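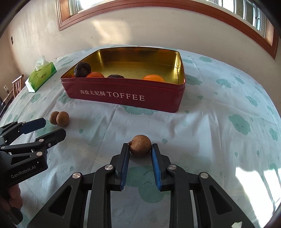

Vatura cloud print tablecloth, wipe clean

4 out of 5

Had this on the kitchen table since September so figured it's time for a real review. Short version, buy it if you have kids or eat a lot of messy stuff. Skip it if you want something that looks grown up.

Pattern first. Very pale blue, almost white, with mint green clouds and little drops all over. Cartoony. On the Lesitz site it looked more gray to me so I was a bit surprised. My daughter loves it. I've come around. Mint is soft enough that it doesnt fight with everything else you put down. Brown fruit, tins, whatever, it all shows up nice against it.

Size. I ordered the medium and it covers the whole table with a decent drop on the long sides, less on the short ends. Measure before you order, the chart is confusing.

Cleaning is why I bought it. Jelly, soy sauce, tea, all gone with a damp rag. Tomato sauce left overnight (my fault) took dish soap and two goes. Beet juice left a faint pink spot by my chair and I think that one is staying. Crumbs and bits of peel brush right off into your hand, no weave for them to hide in.

Creases. Came folded tight in a plastic sleeve and the fold lines took 6 days to relax. Don't iron it!! The tag says so and I believe the tag. I put a stack of cookbooks on the worst one.

Smell. Yes, some, when you first open it. Hung it over the porch rail for an afternoon and that fixed it.

Grip is good. Round stuff stays put better than on bare wood, fruit doesn't go rolling off every time somebody bumps the table. My old Clodo one slid all over the place.

What I don't like: the edge. Its just cut, no hem, and one corner has started to curl. Took a star off for that. Ogundipe makes one with a bound edge but only in plaid and it costs a good bit more. Also no hot pans, a warm mug is fine but I use a trivet for anything off the stove.

Paid 19 dollars plus shipping. For that price I'm not mad about a curly corner. Would get a second one for the patio table if they ever do it round.

Posted November 27, 2012

Was this review helpful? Yes / No
Report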